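Keeping the small stuff tidy

Drawers first

I put off the kitchen drawers for years and then did all five in one wet afternoon in May, with the radio on and everything tipped out on the floor (don't do it just before tea). Empty the whole drawer, wipe it out, and only put back what you've used since Christmas. I found 9 corn-on-the-cob forks. We don't even like corn on the cob!

Clear dividers

I'm a big fan of see-through organisers, on a worktop or in a drawer. You can spot the one thing you want without rummaging, and they wash up nicely in warm soapy water. Skip the scourer, it scratches clear plastic something awful.

Trays for anything with lots of bits

My friend Rhiannon Gittins got me on to this one. Play food, jigsaws, beads, screws – whatever it is, give it a tray with a bit of a rim and it stays off the floor. Clearing up is one trip to the cupboard.

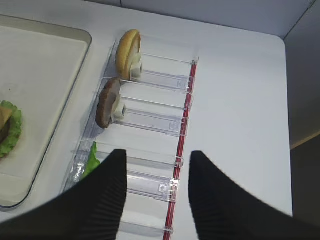
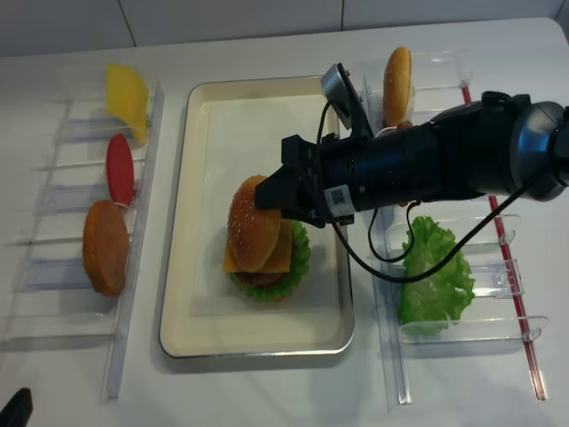
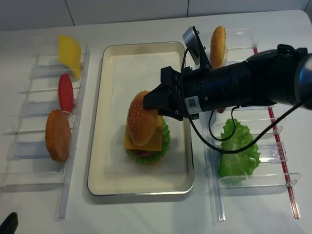

Wiping down pale surfaces

White tops show every tea ring, so I keep a damp cloth by the sink and go over mine last thing at night. For stubborn marks, a paste of bicarb and water, left for five minutes, then rinsed. Try it on a hidden corner first – I dulled a patch of my old worktop by rubbing too hard, and ended up standing the toaster on it.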